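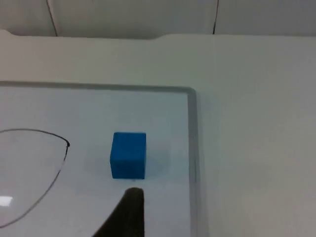
A small whiteboard laid flat makes a serviceable work surface for sorting screws, game pieces, beads and other small parts. It wipes clean, it shows dropped items clearly, and the raised edge stops most things from rolling onto the floor. Contrast matters more than size. A saturated color such as the blue of the cube on this white surface can be found at a glance, and the raised gray rim marks where the work area stops. White nylon spacers, clear beads and bright steel washers are harder to find and should go on a dark mat.

Placement

Set the board on a table that does not rock. Check it with a marble: if the marble drifts to one edge, shim the low side with folded card. Keep the board at least a hand's width from the table edge. Where possible, use one lamp to the side in place of a ceiling light. A low side light gives every part a shadow, and small parts are easier to see by their shadows than by their outlines.

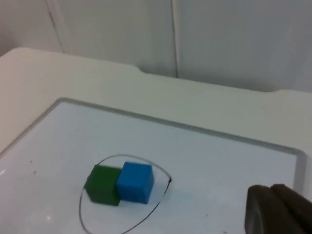
Dry-erase marker is the cheapest divider available. Draw a closed line for each group and put the parts inside it. The line can be rough. An uneven oval holds a green cube and a blue cube as well as a ruled box would, and it takes two seconds to draw. Leave clear space between the parts and the line, or the parts will pick up ink when they are moved. Label the zone outside the line, on the side away from your writing hand.

Use a fine tip for zones under 2 inches wide and a standard bullet tip for anything larger. Black is the easiest color to read and, on most boards, the easiest to remove. Red and green leave more residue on older surfaces.

Moving parts

Lift parts straight up. Sliding them across the board drags ink from one zone to the next and wears gaps in the line. If a line has gaps, redraw it before adding more parts. Do not stack pieces more than two high inside a zone.

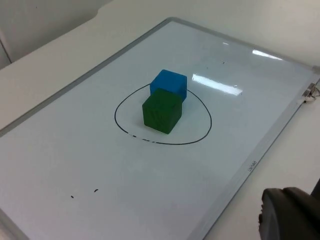
Green and blue cubes inside a marker loop; the line is faded at the lower left.

Cleaning

1. Remove all parts first, including any under the rim.
2. Wipe with a dry microfiber cloth. Paper towel works but leaves lint.
3. For specks and dots that stay behind, draw over them with fresh dry-erase marker, wait five seconds, and wipe again. The solvent in the new ink loosens the old.
4. For anything still there, use a little isopropyl alcohol on a cloth. Do not pour it on the board. Liquid that gets under the frame can lift the surface.
5. Let the board dry before putting painted parts on it. Alcohol softens some paints.

Avoid scouring pads and powder cleansers. They dull the surface, and a dulled surface holds ink. To check for wear, tilt the board toward a lamp — a sound glossy surface gives a reflection with clean edges, and a scratched one gives a hazy patch.

Storage

Store the board upright, face to the wall, with nothing leaning on it. Cap markers and store them flat. Ink left on the board from September to February will need the alcohol step, so wipe it down before it goes away.

Halfdan Bisgaard, Clarnonbridge
Last revised 7 September 2021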